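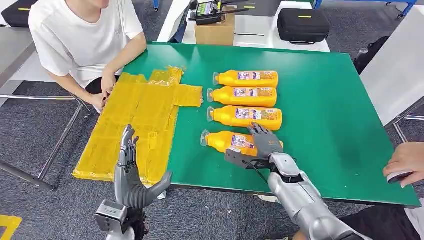 Re: [kellmont-demos] Guidage à la main ou télécommande pour les bidons ?

Le 22 octobre, l'équipe Fiddale a écrit :

Bonjour la liste,
On démarre une tâche d'emballage avec des bouteilles assez lourdes et on hésite. Chez nous tout s'est fait jusqu'ici en prenant le bras à la main, avec 54 démonstrations pour la dernière tâche, et ça marchait bien pour des petits objets. Vous qui êtes passés à la télécommande à Histton, vous regrettez ? Et vous gardez les essais ratés ?

Salut à tous,

Alors non, je ne regrette pas, mais j'ai râlé pendant deux bonnes semaines ! On travaille en ce moment sur les bidons de lessive orange et le carton jaune à plat, sur la table verte, et c'est exactement le genre de tâche où je ne voudrais plus tenir le bras moi-même. Avec deux mains à piloter, il me faudrait être deux, et on se marche sur les pieds (on a essayé, demandez à mon tibia).

Le vrai souci avec la télécommande, c'est qu'on ne sent rien. Au début je serrais trop, ou alors j'arrivais de travers et le bidon roulait. Ce qui m'a aidée : regarder la vue du poignet pour l'approche finale et oublier un peu celle de la tête, qui donne l'impression d'être déjà au contact quand il reste de la marge.

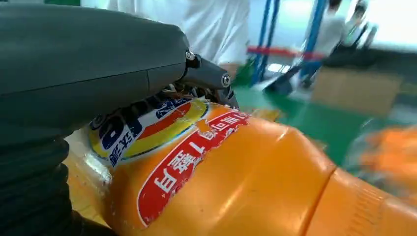
Vue du poignet, bidon couché contre la pince

Pour la prise, j'ai deux habitudes. Je ralentis franchement sur les derniers centimètres, même si ça rallonge l'épisode, et je change un peu l'angle d'arrivée à chaque fois. Si vous démontrez toujours le même geste parfait, le modèle sera perdu au premier bidon posé de travers. Nous en sommes à 800 épisodes environ et les plus utiles, à mon avis, sont ceux où l'opérateur s'est rattrapé proprement. 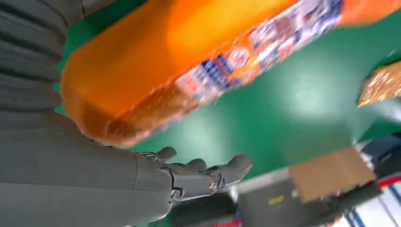 Ce qui m'amène aux ratés. Oui, je les garde, dans un dossier à part, avec un mot sur ce qui a cloché : glissé, pris trop près du bouchon, carton déplacé. Par contre je jette ceux où l'opérateur hésite sans rien faire. Sur ma première série j'en ai viré 21 d'un coup, ça fait mal au cœur mais le robot apprenait à attendre bêtement au-dessus de la table…

Autre chose, le flou. Dès qu'on bouge le poignet un peu vite, les étiquettes deviennent illisibles sur ces caméras-là. Si votre tâche dépend du côté imprimé du bidon, prévoyez une petite pause avant de tourner. 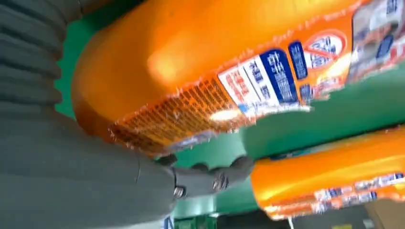 Et pensez à faire tourner les opérateurs ! Moi j'attaque toujours par la droite, je ne m'en rendais pas compte avant de relire les trajectoires avec l'outil Cattaneo. Une collègue gauchère a pris la télécommande une matinée et on a eu d'un coup des approches que je n'aurais jamais faites.

Pour vos petits objets, gardez le guidage à la main, franchement, c'est plus rapide à mettre en place. Pour les bouteilles lourdes je passerais à la télécommande tout de suite. Je peux vous envoyer notre fiche d'annotation, elle est moche mais elle sert. On refait une série en décembre, si quelqu'un veut comparer les réglages d'ici là.

Bises,
Giorgia Galli
Histton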